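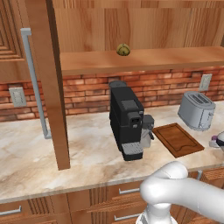

Kitchen cell in sim, arm in front of the drawers, coffee machine center counter.

November, bench notes, Kozma cell

Csaba Katona says the arm is fine in sim and the trouble is all in the Flodia controller config. I'm not convinced. Loaded the kitchen scene again and ran the coffee machine approach with the base where he left it, low and right, below the counter edge.

Joint 4 still trips the soft limit on the way up over the counter. Same place as before. Csaba's fix was to widen the limit and rerun, which got him a clean log and told us nothing about the real joint. Put the limit back.

Checked:
- base offset against the Jultum mount drawing. Drawing says 514 mm from the cabinet face, the scene file had the old value. Corrected.
- payload was zero. Set it to the tool mass from the bench scale.
- collision margin on the counter front, 10 mm. Leaving it, though the edge is rounded and the collision mesh is a plain box.

After the offset change the trip came at step 1,714 of 3,000, later than before, so the offset was part of it. Not all of it.

I don't trust the elbow path near the drawer handles either. Planner reports no contact, but I can't find handles in the collision set at all - only in the visual one. Asked Sinent support, got the link to the manual.

To do: handle meshes in, rerun with stock limits, then compare against encoder logs from the real arm. Csaba, please don't touch joint 4 until that's done.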